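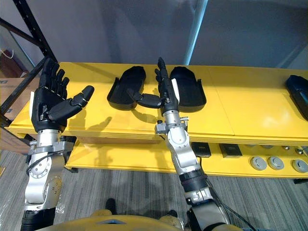 Controls and Planning Board — Bimanual handling
Thread: Right arm replans at the yellow table

sheehan_cell
Oct 7, 2020
We request advice from members using the Sumitis planner with two arms. Our task is to grasp black moulded pads from a yellow table. Of 1070 logged attempts, 596 finished on the first plan. In most of the remainder the right arm stopped and replanned before contact. The grasp pose was valid in each case we reviewed.
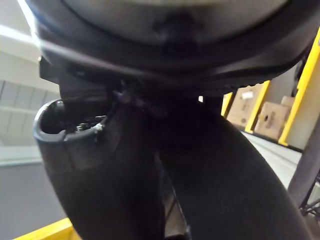 Wrist view, with the yellow uprights and cartons behind the fingers.

andent_motion
Please confirm whether the wrist view feeds your collision map. The fingers and housing fill much of that view, and a self-filter with thin margins will report them as obstacles. We widened our margin to 18 mm and the behaviour ceased.

kerbside2
I must disagree with the previous reply. A wide margin conceals real contact at the table edge. I would examine the head view first.

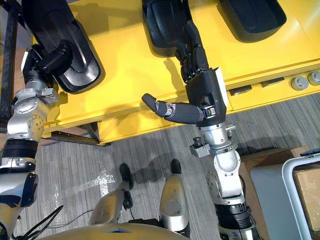 Head view: both hands at the pads, legs and carpet below.

kerbside2
The robot's own legs are in view here, along with the table edge. If the leg model is even slightly out of calibration, the planner will treat a shin as clutter.

sheehan_cell
The wrist view does feed the map. Leg calibration was last done in December, so that objection is fair. We will test the two changes separately.
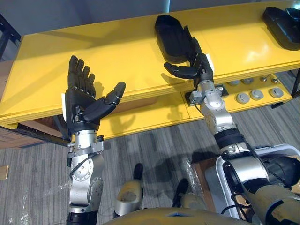
Left hand open, right hand against the nearer black piece.

mutenow_tools
The open left hand deserves attention as well. If your planner reserves a swept volume for an idle arm, the right arm has less room than the map suggests. Release 2 of the Mutenow plug-in displays that volume as an overlay.

andent_motion
Agreed on the overlay. I maintain my view on the margin — kindly post the filtered cloud with the results.

sheehan_cell
Noted. The cloud will be attached to this thread once both runs are complete.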